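Nowicki hard wax oil, two years on

Most worktop oils look good for a month. The more useful test is how the finish wears once people stop being careful with it, so I held this review back until the tin was empty.

Nowicki is a thin, solvent-based oil with a faint amber tint. I put it on beech and oak with a lint-free cloth, two coats, leaving it overnight between them and wiping off the surplus after 30 minutes. Leave it longer and it turns tacky, and the only cure is white spirit and a grey pad. The smell is strong -- open a window.

Against Barkier, which I used before, it is slower to cure and harder once it has. Water beads well. Red wine left overnight marked the oak but not the beech, and a light rub with more oil dealt with it.

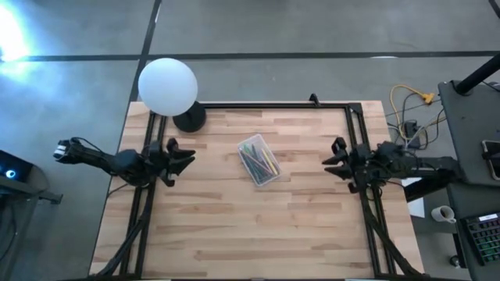 Words: Luana Xavier
13 Jun 2021

Butcher block shows up poor application more than plain boards do, as neighbouring strips can take the oil at different rates. Work along the grain and keep a wet edge. End grain needs an extra coat.

The lid is the weak point. Mine stopped sealing in September and a skin formed on what was left. Decant it into a jar.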